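# Skulden FAQ

Skulden is a small planning and control toolkit for robot arms. It takes a goal ("put the mug over there"), a model of the arm and a model of the room, and gives you back a motion that the controller can follow. Most of the questions below came in through the Utska mailing list, and a few came from people who wrote to Firdevs Duman directly and got very long answers. We love these questions, so keep them coming!

Last edited 20 Jun 2021.

## Getting started

### Do I need a real arm to use Skulden?

No! Everything in the tutorials runs in simulation, and plenty of our users have never touched hardware. You load a room file, load an arm file, and start the planner from the command line. When you do move to a real arm, you swap the sim driver for a hardware driver and leave your task script alone.

### What do I need to know first?

Some Python, and what a joint angle is. If you can read a loop and you're willing to stare at a coordinate axis for a while, you'll be fine. The room files are plain text, and Ozan Uçar's walkthrough in the docs folder goes through one line by line.

### How is Skulden related to Lau?

Lau is the simulator, Skulden is the planner. They live in separate repositories and have separate release notes, but they share a room format. You can use Lau with another planner, and people do.

## Planning and grasping

### How does the planner pick a grasp?

It starts with a list of candidate grasps for the object and throws out the ones the arm can't reach. Then it checks the rest for collisions, both at the grasp itself and along the approach. Whatever survives gets a score, and the best one goes to the motion planner. By default we generate 300 candidates per object. You can raise that with `grasp.samples`, but try better seeds first – a handful of good hints beats a mountain of random poses.

### Why does my arm reach inside the mug when I asked for the handle?

This one comes up all the time, and it's a great way to learn how scoring works. An open cup offers grasps at the rim, at the handle and from inside. If the handle points somewhere awkward for your arm, those candidates score badly or drop out, and a top-down approach into the opening can win.

Start by looking at where the fingers end up. With the tips down inside a mug, they're hidden from any view taken from the side or from a little above, so a plain render won't tell you whether they meet the wall. Turn on the contact overlay with `--show-contacts`, or make the mug mesh see-through in the viewer. The wrist nearly straight over the mug is a good hint that you got a top-down candidate. 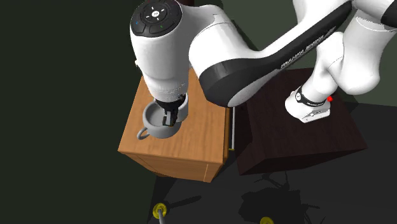
### How do I force a handle grasp, then?

Set `grasp.region: handle` in the task file. The handle has to be tagged as its own region in the object model, and older models don't have that tag. Run `skulden regions mug.yaml` to see what's there. If only `body` comes back, open the mesh in the region editor, paint the loop, and save.

If the planner now says "no reachable grasp", try rotating the object in the room file before you blame the solver. You'll often find that a quarter turn brings the handle right back into play.

### Can I mount the arm on top of furniture?

Yes, anywhere you like. Give the base a parent in the room file and the planner treats that piece of furniture as a fixed obstacle. Please remember to add the pair to `allowed_contacts`, though! Without it, the base is in permanent collision with whatever it stands on, and every plan fails before it starts. Juwita Halim added a clear error message for this in the last release, and our inbox has been much quieter.

## Perception

### Does Skulden find objects for me?

It doesn't do detection itself. It reads object poses from a topic, and you can publish those from any perception package. In Lau you can skip perception and use the true poses, which we'd suggest until your task works from start to finish. After that, switch on `pose_noise` and watch what breaks (this is the fun part).

### My render looks very dark in places. Will that hurt my planner?

The planner never looks at the render, so no. It only uses geometry. If you're training a vision model on Lau images, that's another matter, and you should vary the lights and the backdrop. See `lighting.md`.

## Speed and errors

### How long should planning take?

Our nightly benchmark has 918 tasks, and the slow ones are nearly always narrow gaps between cabinets or shelves. If your own task is slow, simplify the collision meshes first. Shahab Rahimi once brought a single mug down from 3,769 triangles to a few simple shapes, and the grasps that came out were just as good.

### What does "error 2: start state invalid" mean?

The arm is already touching something before it moves. Run `skulden check` and it will name the two bodies involved.

### Will there be a Windows build?

Sointu Oksanen is working on it, and we hope to have something to test in August. Linux is fully supported today.

### Where do I send a bug report?

Use the Utska tracker. Attach your room file, your task file and the random seed. With those in hand we can replay your exact plan, and that makes fixing it so much easier.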